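Veltville Residents' Help Exchange
Topic: Household and Furnishings

Removing a cloudy finish from a wooden dining table before a lease inspection 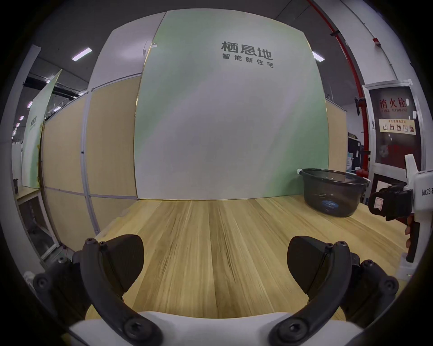
Light wooden tabletop with long, streaked grain.

Posted by Chinyere Osagie

I rent a furnished unit in the Bassey building, and my lease ends in May. The dining table listed on the move-in inventory has developed a dull, cloudy film over much of its surface. It is most noticeable in the evening, when the ceiling light strikes it at an angle. The inventory describes the item as "table, wood, light finish, good condition," and the lease permits a deduction of up to $500 for damage to furniture.

I have cleaned the table weekly with a spray polish purchased at the grocery store. I have not used bleach or abrasive pads. I would appreciate guidance on the following points. Is the film likely to be damage or residue? May a tenant attempt to remove it, or should the management office be notified first? The office closes at 4:30 p.m. and has not yet returned my call.

Posted by Jevside Tenant Desk

A film of this kind is very often a buildup of polish. Many spray products leave silicone or wax behind, and weekly use allows the layers to accumulate. Residue is ordinarily treated as a cleaning matter and should not lead to a damage deduction, although the wording of your lease controls.

We recommend testing an area on the underside or near a leg before treating the top. Mix a few drops of mild dish soap into a bowl of lukewarm water, wring a soft cloth until it is nearly dry, and wipe in the direction of the grain. Dry the area at once with a second cloth. If the test area becomes clear, proceed across the top in small sections. If it remains cloudy after 2 passes, the cause may be moisture held in the finish, and further wiping will not help. Please do not sand the table or apply oil. Either step could alter the finish and would be difficult to defend at inspection.

Written notice to the office is advisable in any case. An email stating the date, the unit number and the condition of the table is sufficient – keep a copy with your inventory sheet. Residents of Bassey may also request a pre-inspection visit using Form 588, available in the lobby.

Posted by Niltix

I had the same trouble with a coffee table. Mineral spirits on a rag removed it in one afternoon. Open the windows and test a hidden spot first. My deposit was returned in full after 6 weeks, but I had to write to them twice.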